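Subject: Re: [smallshop-automation] Stunach mixed-bin picking package, anyone bought in?
From: list member, returns and repack, western PA
List: smallshop-automation

On Saturday, another member wrote:

> We got the Stunach people through here last month and my boss came away
> pretty excited. The pitch is you bolt the gripper and the software box
> onto an arm you already own, give it a bin of whatever, and it picks
> with no teaching. No CAD files, no fixtures. They quoted 300 picks an
> hour on mixed goods. We do maybe a third of that per person on a bad
> day so you can see why he liked it.
>
> The alternative is Maltatov, which is cheaper up front but you pay by
> the month and it only works with their suction head. Has anyone run
> either one on real product? I don't mean cartons. We get toys, pouches,
> cords, bagged small parts, stuff with no flat side at all.
>
> Also is the integrator they recommend (Shin) any good? They want to
> do the install and won't give me a number until we sign a site survey.

I have not bought it. I spent most of a day with it, which is more than their brochure writer did as far as I can tell, so take this for what it's worth. It's long. Skip to the part about the bin if you only read one thing.

First, the 300 number. Ask them what's in the bin when they get it. I asked three times. The first answer was "mixed goods." The second was "a representative assortment." The third time the sales guy got the applications guy on the phone and it came out that the 300 is for a bin of boxed items, none of them touching a wall, and the clock stops while the bin gets swapped. So it's a number, and I believe they measured it, but it isn't your number and it isn't mine. If you run pouches and cords you should put it out of your head completely.

Second, "no teaching." There is no teaching of the kind we all hate, where you stand there with the pendant and jog to points. Fine. But somebody still has to tell it where the bin is, how deep it is, how high the walls are, where the arm isn't allowed to go, and how hard to close the gripper. On the demo cell that was a morning of work by a person who does it for a living. If the bin moves, you do part of it over. They clamp the bin down for a reason, and you will be clamping yours down too, and if your bins come off a conveyor a little crooked every time then I would want to see that demonstrated before anything got signed.

What I asked for was a bin of awkward things, no two alike, and to their credit they let me have it.

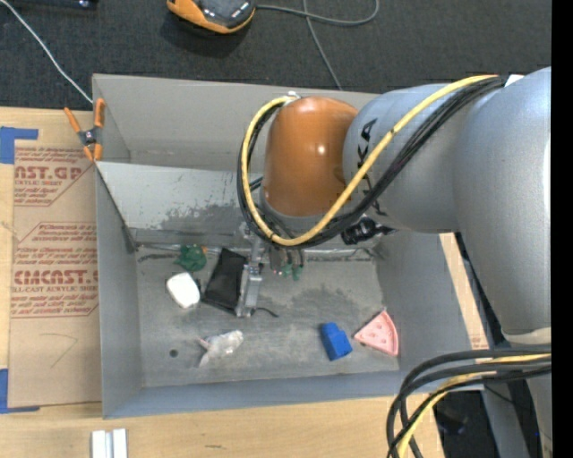
Demo cell, finger gripper down in the mixed bin. Pouch and cord next to the finger, block and pizza slice up toward the front wall.

So, things I noticed, not in any particular order.

The finger is long and narrow and that's the best part of the whole package. It gets down near the floor of a tall-walled bin, where a suction head with its big cup and bellows would be fighting you. The flat black pouch is the sort of thing I brought this whole question for. It went for that one from the side a few times. I saw it get it and I saw it miss, and I wasn't keeping score well enough to give you a rate, so I won't. I will say that soft flat things lying flush on the floor were where it spent the most time thinking. The hard chunky things like the blue block it liked a lot.

The cord I don't trust at all. Their software wants one object per pick. A thin cord that loops away from whatever it belongs to looks like either two objects or none. If you handle chargers or earbuds or anything with a tail on it, bring a dozen of your worst and put them in yourself. Don't let them arrange the bin. I'm not saying they cheat. I'm saying everybody who sets up a demo bin leaves space between things without meaning to, and your returns don't come with space between things.

Look at the cabling too. There's a fat yellow cable and a bundle of black ones riding along the outside of the arm and looping around at the wrist. That may be perfectly OK on a demo cell. In production, over a bin, with the wrist rolling back and forth all shift, I'd want to know three things: who routes it, who replaces it, and whether the software knows the loop is there when it plans a move next to a wall. I got a good answer to the first one (Shin does it), a so-so answer to the second (also Shin, at their hourly rate) and a change of subject on the third. We lost a gripper line on our old palletizing cell to exactly this and it cost us 7 working days waiting on a part you could hold in one hand.

Arm size. The arm on the demo has KUKA-style lettering on it and it's a big heavy-looking thing for picking up a toy pizza slice. Nothing wrong with that if it's the arm you own. But the sales sheet shows a small tabletop arm, and the price on the sales sheet is the price without any arm. If your boss is picturing the little one, make sure he's pricing the little one, and ask for cycle times on that same arm. They will tell you it's "comparable." Get it in writing.

The bin. This is the part I'd pay attention to. The one I watched isn't a plain tote. It's got high walls and a sloping panel across the back part with a trough behind it. I asked if it had to be their bin and was told no, any bin. Then I asked what happens when something ends up hard against a wall, and the answer started with "well, in our bin." You see the problem. Walls and corners are where these systems go to die. There was a small green piece back near the seam at the rear of the floor, under where the cables hang, and I'd have loved to see that one picked ten times in a row. We ran out of day.

The floor of that bin is scuffed up pretty good, and the slope has dark scraped patches down low. I asked how often the finger touches down and was told contact is "managed." Plan on the bottoms of your totes getting chewed. If you rent your totes, read the agreement.

As for Maltatov. I've only seen it on video plus one visit to a shop that runs it on bagged hardware. On bags with some air in them it was fine, quick even. On anything wrinkled or with holes or fuzz, suction is suction. The monthly fee is sold as covering software updates, but the shop I visited was paying extra for the support line, and the support line closes at 5 pm their time, and their time is three hours off from ours. They still had a person standing at the cell on second shift clearing faults. Ask for a reference that runs nights.

One more you didn't list: Girkinico will rent you a gripper and a camera head for a trial without the software contract. I haven't done it yet. It might be the cheap way to find out if a finger can even grab your product before you argue about whose software is smarter. The freight is on you both directions and they want a deposit.

On Shin. They did a conveyor job for us a while back. Competent people, clean panels, good drawings. They were late and they bill for everything, including the phone call where you ask what you're being billed for. I would not sign a site survey with no number on it. Ask for a fixed price for the survey with the amount credited if you go ahead. They agreed to that with us after some grumbling.

Now the arithmetic, because your boss will want it. Say your mix is like ours. I sat down with last month's returns sheets and sorted them into "it'll pick that," "maybe," and "no way." I got around 80 percent in the first two piles, and I was being generous with the maybes. The rest still needs a human. So you haven't freed up the person, you've changed what they do, and now they're also the one who walks over when the light goes red. If you have six people on that line you might get down to four. If you have two, like we do, you might get down to two. I couldn't make it pay back in any length of time I'd want to say out loud in a meeting.

If you do go ahead, get these in the quote:

- pick rate on YOUR product, loaded by YOUR people, bin swaps included in the clock
- what counts as a pick. They count it when the thing leaves the floor. I count it when it's in the right place on the other side
- double picks reported separately
- spare fingers and how long to change one
- cable replacement, parts and labor
- what still works if the license lapses. I asked and never got a reply

That last one bothers me more than the others. It's your arm. I'd want to know it'll still move the morning after the contract ends.

I'm not against any of this stuff, we have a palletizer I'd defend with my life. But I've now sat through 7 of these bin picking pitches from one outfit or another, and every one had a rate on the first slide and the conditions for the rate nowhere. This one at least let me load my own junk. Put that in the plus column.

If anybody has the Stunach package on returned goods, running, past the warranty period, please speak up on or off list. And to the original poster, if you get them to do the cords, I'd really like to hear how that went.

--
returns and repack, one old palletizer, no bin picker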